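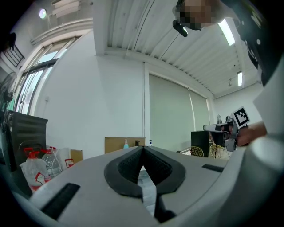
Wycliffe Masanja thinks the marker dropouts on my handheld grippers are a lighting problem and would go away if I turned the ceiling tubes off and worked from window light only. I tried that before posting. The dropouts got slightly worse, so I am putting the whole thing up here.

Head camera loses gripper markers during close two-handed work

Posted by torsion_bar

Setup first. The grippers are a home build from the Utum plans, made in pairs, one per hand. Each has its own camera looking forward over the finger pads, and each carries printed square markers on the housing. A third camera goes on the operator's head and looks down at both hands. Pose of each gripper relative to the head comes from the markers. Everything is logged by Fikach on one laptop and aligned afterward.

With the hands at chest height and apart, tracking is fine. When the hands come together over the table, one gripper or the other drops out. The log from the last session has 1,210 head camera frames, and in 250 of them at least one gripper has no valid pose. The gaps are short but they cluster at the moment of the grasp, where I need the data most.

The task is simple pick and place with pens and small bottles. The surface is a mat under a sheet of clear plastic, which I added because adhesive pads were lifting the mat.
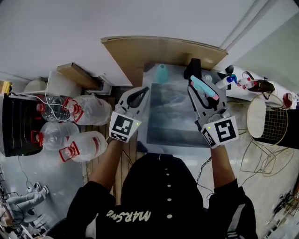
I have ruled out the following. Exposure is locked. Focus is locked. The intrinsics were redone with a fresh board and the reprojection error is well under a pixel. Marker prints are matte, mounted flat, and the white border is intact on all of them. The marker IDs are unique across the pair. Moving the head camera forward on the strap changed which gripper drops out but did not reduce the total.

What I have not ruled out: marker angle, reflections off the plastic sheet, and the detector settings in Fikach, which are still at their defaults. I would prefer not to reprint the housings, as each one is a long print and the shared machine at Jososeck is booked into June.

Is there a known fix for this that does not involve more cameras?

mill_and_lathe

Use bigger markers. Fixed it for me.

torsion_bar, in reply

The face will not take a bigger one without overhanging the edge. How big are yours?

mill_and_lathe, in reply

Don't remember. Big. I hot glued them on cardboard.

pdx_kinematics

Your numbers point to viewing angle. A planar marker seen close to edge-on gives the detector very few pixels across the short direction, and the decode fails before the corner search does. When you bring your hands together you also rotate your wrists inward, and the front face turns away from the head. Locked exposure will not help with that.

Check it before changing any hardware. Take the frames where detection succeeded, compute the angle between the marker normal and the line of sight, and plot it against time. If the angle climbs steadily before each gap, you have the answer. If the gaps start at a low angle, look for occlusion by the other hand.

Assuming it is angle, the usual cure is a cube. Put markers on several faces with a different ID on each, and define them as one rigid body in the config. Fikach supports this under a board definition, but you have to enter the corner coordinates by hand and the order matters. Start at the top left corner of each marker and go clockwise, as seen from outside the cube. If one face is entered in the wrong order the pose will jump by a quarter turn whenever that face dominates. It is easy to spot in a plot and very hard to spot in the raw numbers.

Second point. Lower the minimum marker perimeter in the detector settings. The default is meant for a camera on a tripod with the target filling most of the view. On a wide lens it throws away good candidates. Expect more false candidates and a slower pass. For offline processing that doesn't matter.

Third point. Do not interpolate through the gaps with a spline. You have a camera on each gripper. Run visual odometry on those and use it to bridge, then correct to the marker pose when it returns.

I would leave the plastic sheet alone for now. A reflected marker is mirrored, and a mirrored pattern normally fails to decode.

torsion_bar, in reply

Plotted it. The angle climbs before nearly every gap, so the diagnosis holds. The perimeter setting alone recovered some of the lost frames. The rest need the cube faces. I entered the board definition twice and got the quarter turn jump both times, so one face is still in the wrong order.

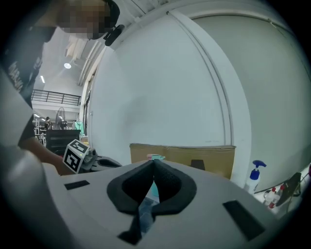 Odometry from the gripper cameras is usable but has its own problem. The features it tracks are mostly on the far wall and the shelf, and the pads sit in the middle of the view and never move relative to the lens. They have to be masked or they pull the estimate toward zero motion. A tight mask is awkward, because part of the target is only visible through the gap between the two foam lobes, with a little more of it showing above the foam. The teal object does exactly that here. I ended up masking the housing, the lobes and the strap that hangs between them, and leaving the gap open. The marker cube on the other gripper is also in view, so in principle each gripper can be located from its neighbor as well as from the head. Has anyone set that up in Fikach?

pdx_kinematics, in reply

Not in Fikach. I export the detections and solve it separately as a small pose graph. Weight the gripper-to-gripper edges low to start with. Those lenses have heavy distortion near the border and a pinhole calibration will bias the result. Use the fisheye model.

On the quarter turn: check the side face first. The corner order gets reversed when people measure it looking through the cube from the front.

offcut_bin

Slightly off topic, but if you do reprint, the Chege variant of the housing moves the marker mount forward by 7 mm. That clears the thumb. It uses the same screws. I built 2 and the only complaint is that the cable exit is tighter, so thread the cable before closing the shell. I have not compared tracking between the versions.

torsion_bar, in reply

Side face, confirmed. Two corners swapped. The jump is gone after reprocessing the same log. I will try the pose graph next and post the config when it is clean enough to read.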